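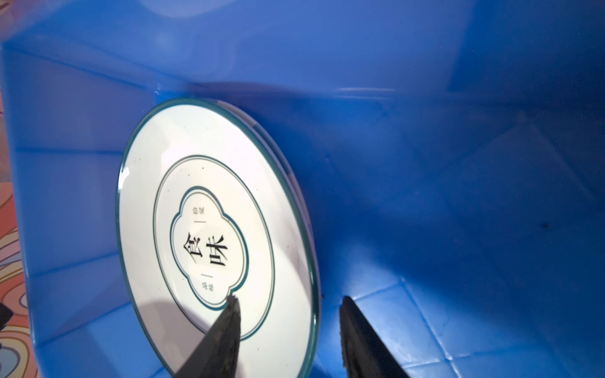 Gate vestige limits on molded lids, supplier forum

s.voicu
Natis has received the first lot of 3000 lids from Gornine. The drawing calls for a gate vestige of 0.3 mm maximum. Our incoming inspection found several parts above that limit. Gornine states that the tool was approved in August with the same gate. May we reject the lot on the drawing alone?

Matubbar_QA
Yes. The drawing governs unless a signed deviation exists. Please check whether the August approval included one.

t.bianchini
I must disagree in part. If your company signed the sample report and the samples showed the same vestige, the supplier has a fair argument. We had such a case with tool 401 at Girau and the cost was shared.

Matubbar_QA
A sample report confirms the samples. It does not change the drawing.

t.bianchini
That depends on the purchase terms. Ours said that approved samples take priority over drawings for cosmetic features.

D. Cocco
Is the vestige on a sealing face? If so, it is not cosmetic, and the clause cited by Mr. Bianchini would not apply.

s.voicu
It is on the outer top face, two millimeters from the center. I have now found the sample report. The vestige was not measured. The field was left blank and both parties signed.

D. Cocco
Then I would request hand trimming of this lot at the supplier's expense and a gate correction before the next order.

Matubbar_QA
Trimming is acceptable to me, provided the lot is inspected again afterward.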